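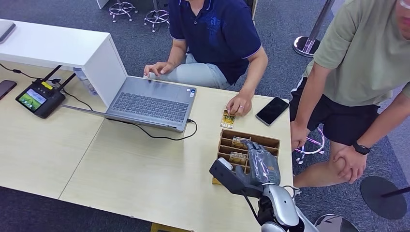
Memau is our grasp planning and hand control software for five-fingered robot hands, and it grew out of one very stubborn problem: how to get fingers in among thin things without knocking everything flat. Most planners are happy with a mug or a box. Give them a yellow card standing in a narrow slot, with another card in a slot close by and only slim slats to steer between, and they tend either to give up or to come down like a rake. Memau treats the gaps as part of the job. It looks for the free space on either side of the card, works out which fingers will fit and which ought to stay out of the way, and tips the hand downward into the compartments at an angle the wrist can hold comfortably. If no such angle exists it says so, in a sentence you can read, and leaves the arm where it is.

We have been making software at Drurkley for long enough to know that people want to hear what they are getting, so the rest of this page tries to set it out plainly.

What comes with a licence

The planner itself, which runs on an ordinary laptop or on the robot's own computer, whichever you prefer.
Brirkska, our perception module, which finds flat and upright objects from a head camera and a wrist camera together. You can run it with one camera, though it is happier with both - the wrist view fills in what the hand is hiding from above.
Iyer, the session recorder. It keeps joint positions, camera views and planner decisions on one shared clock, so you can scroll back to the moment a finger went astray and see what the planner believed at the time.
A library of 1,663 grasp templates, all of them editable, with plain names and a short note on each.
2 seats for the desktop editor, and more can be added whenever you like.

Working with people close by

Robots are seldom set up in perfect peace. Someone leans in to move a part, someone else wants a hand on the table, and the software has to cope with arms and knees coming and going at the edge of its view. Brirkska keeps a separate map of anything it takes to be a person and asks the planner to stay clear of it, by a margin you set yourself. You can set one margin for the hand and a wider one for the forearm, and we do suggest that you try this, as it makes for much calmer movement near a table edge. Please do remember that this is a planning aid. It does not replace the emergency stop or your own risk assessment, and we would be very cross with ourselves if anyone read it that way.

The wrist camera is also the one that gets turned about the most. When the arm rolls, the floor may run up the middle of the view and the tabletop may lie on a slant, so Brirkska takes its idea of "down" from the arm's joint readings and leaves the picture out of that decision entirely.

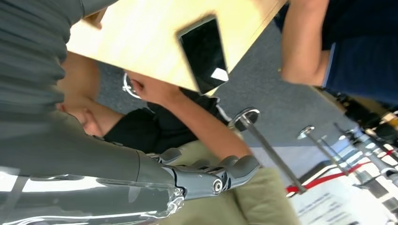
Setting it up

Sivaprasad Pillai wrote our setup guide and has kept it wonderfully short. You load your arm and hand model, run the camera check, and then let Memau make a few slow practice moves over a clear patch of table. The check will tell you if a camera has been nudged, and it can be run again at any point without closing your project. Gloved hands are welcome too: there is a setting for covering thickness, and it is well worth a minute of your time, because even a thin glove changes how a fingertip meets a card.

If you get stuck, write to us. Support is included for 8 months, and the replies come from the people who wrote the code.

What you will need

A hand with position control on each finger. Force sensing is useful but optional.
At least one colour camera with a known mounting position.
A computer with a recent graphics card if you want live replanning. Without one, Memau plans first and then moves, and is perfectly usable that way.
Space for recordings. Iyer can be told to keep only the last 1,000 moves, and will tidy up after itself.

Updates

The February update adds mixed trays, where slots differ in width, and a friendlier warning when two templates clash. Existing licence holders will find it in the editor under Updates. Your own templates and margins are carried across, though we would still make a copy of them first.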